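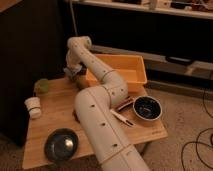
Tabletop Manipulation Cell - Pre-Run Inspection Checklist with Comments
Mandagi study, clear-the-table trials
Site: Tastholm lab, cell 4
Date of inspection: 18/06/2025
Status: passed with two open items (see 3.4 and 5.3)

Scope. Covers the arm, the gripper, the table and objects, the software limits and the logging for the Mandagi trials. Complete it before the first trial of a block and again if anyone has been inside the marked area. Results are OK, Fix or N/A. Comments go under the line they belong to.

Method under test, in short. The arm clears household objects into an open bin. One policy (the Prakeck baseline) picks its next object from a fixed order. The other (Gramham) picks by how sure it is of the grasp and leaves hard objects for last. Both use the same grasp planner, so the order is the only thing that should differ.

1. Area and floor

1.1 Floor marking visible on all open sides of the table. OK

1.2 Cables on the carpet kept out of the walking path. OK
Comment: Loops on the right side are fine as long as people come in from the front. Do not pull them tight to tidy them up. Last August a taut line dragged a connector halfway out and we lost most of a block before the fault was found.

1.3 Hanging cable has slack through the full range of arm motion. OK
Comment: Checked by jogging at reduced speed to the far corners of the table and back to home.

1.4 Shelf above the cell: nothing loose near the edge. OK

1.5 Emergency stop within reach of the operator's chair. Pressed and reset once. OK

2. Arm

2.1 Base bolts checked with the torque wrench. OK

2.2 Shell, seams and joint covers free of cracks. OK

2.3 Joint brakes hold with power removed. OK
Comment: Slight settling at the elbow, within what we saw at the previous inspection. Keep noting it.

2.4 Speed cap set to 25 percent for setup and 67 percent for trials. OK
Comment: Read the value off the controller screen. The launch script prints the value it asked for, and on one occasion the controller had refused it.

2.5 Protective stop triggers on light contact. OK
Comment: Tested with the foam block, from the side and from above.

3. Gripper

3.1 Fingers clean, no residue. OK
Comment: Wiped with alcohol. Wait for them to dry before calibrating.

3.2 Fingers open and close fully, no sticking. OK

3.3 Grip force matches the trial sheet. OK

3.4 Finger surface wear. Fix
Comment: Left finger is smoother than the right near the tip. Thin utensils turn in the grasp when they are held off-center, and this affects both policies. Replace the pair before the next block, never one finger alone. Results from before and after the change go in separate tables.

4. Table and objects

4.1 Table does not rock. Legs checked by hand. OK

4.2 Bin empty at start and in the back half of the table. OK
Comment: We use the orange bin with sloped sides. Objects that land on the slope usually slide in, and we score that as a success if they stay in for the full wait time.

4.3 Bowl placed open side up. OK

4.4 Utensils placed flat on the wood, not resting on the bowl. OK
Comment: The fork and the flat wooden utensil are close together in this layout on purpose. It is the case where the two policies differ the most. The baseline goes for whichever is next in its order and often nudges the other one. Do not spread them out to help.

4.5 Shiny objects checked for glare in the depth image. OK, with comment
Comment: The dark metallic dish or lid still picks up a highlight from the overhead light. Depth has gaps there. Leave the light as it is, both policies get the same gaps. Write the light setting on the trial sheet.

4.6 Round objects stay put when the table is tapped. OK

4.7 Layout compared with the printed layout card. OK
Comment: Compare after the last object is set down and before the arm moves. If something was bumped, reset all of it.

5. Software and logging

5.1 Camera calibration run today, error below the limit on the sheet. OK

5.2 Policy name hidden from the person scoring. OK
Comment: The scoring screen shows a run number only. The key is kept in a separate file and opened after the block is complete.

5.3 Log disk has room for a full block of 100 trials. Fix
Comment: Room for the first half only. Move the old Prakeck logs to the archive drive and check the copy before deleting anything.

5.4 Clocks on the arm controller and the logging machine agree. OK

5.5 Failed trials kept in the log. OK
Comment: This includes protective stops. In the pilot we threw those out, and it made Gramham look better than it was - it leaves the hard grasps until the end, and most of its stops came there. The pilot numbers should not be quoted.

6. Release

6.1 Dry run of both policies at setup speed, no contact with the bin walls. OK

6.2 Open items listed and owner assigned. OK
Comment: 3.4 and 5.3. Short blocks may go ahead with 3.4 open if the wear is noted on every sheet. A full block may not start until 5.3 is closed.

Next inspection due at the finger change.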